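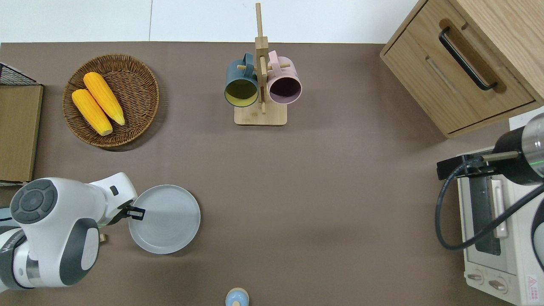 Prise de bord d'assiette : la politique se fige juste après la fermeture de la pince

Bonjour à tous, je cale depuis deux semaines sur une politique apprise par imitation, deux bras, un seul modèle qui sort des paquets de 49 actions. Entraînée sur 336 démos. Approche nickel, fermeture nickel, et puis plus rien. Le bras gauche reste là, pince serrée sur le bord gauche de l'assiette grise, et les consignes articulaires tremblotent autour de la même valeur. Parfois ça repart au bout de quelques secondes, parfois jamais. Le bras droit au-dessus du four ne bouge pas non plus, mais lui c'est normal à ce stade de la tâche.

Ce que j'ai déjà essayé : baisser le taux d'apprentissage, couper l'augmentation de couleur, réentraîner sans la caméra de poignet. Aucun effet, ou alors pire. La perte de validation est très bonne, donc je sais plus trop où regarder. Entrée = image de tête + positions articulaires + ouverture de pince. Exécution du paquet entier avant de relancer l'inférence. Une piste ??

Posté par tournevis_grestville, en novembre

fairclough_b
Regarde tes démos avant de toucher au modèle. À tous les coups l'opérateur marque une pause après avoir serré, le temps de vérifier sa prise. Du coup tu as plein d'images identiques avec action = ne pas bouger, et le réseau apprend très bien à ne pas bouger. D'où la belle perte de validation d'ailleurs, elle te dit rien la dessus.

Ce que je ferais, dans l'ordre :
tracer la norme de l'écart entre deux consignes successives, sur toutes les démos, calées sur l'instant de fermeture
si tu vois un plateau, virer les pas où ni les joints ni la pince ne bougent (garde-en quelques-uns, sinon la pince n'a pas le temps de serrer avant la levée)
réentraîner, comparer à graine égale

Chez nous ça enlevait presque 3 000 pas et le blocage a disparu. Attention au seuil : trop haut, tu coupes aussi les mouvements lents de fin d'approche.

perar42
change de modèle, la diffusion marche mieux pour ce genre de truc

labo-flurmont
+1 pour les pauses, mais vérifie aussi ton ouverture de pince. Tu mets la mesure ou la consigne en entrée ? Un bord d'assiette c'est mince, la mesure se stabilise près de zéro, et si ta normalisation est faite sur min/max le réseau distingue mal « serré sur l'assiette » de « fermé à vide ». Ajoute le courant moteur si tu y as accès.

Et n'exécute pas le paquet en entier, relance l'inférence à mi-parcours. Ça règle pas la cause mais ça aide à sortir du plateau. Fais 100 essais avant de conclure, sur dix on voit n'importe quoi.

tournevis_grestville
Bon, tracé les écarts : énorme plateau après la fermeture, sur quasi toutes les démos. Et c'était la mesure en min/max, oui. Je filtre et je relance l'entrainement ce soir. Merci !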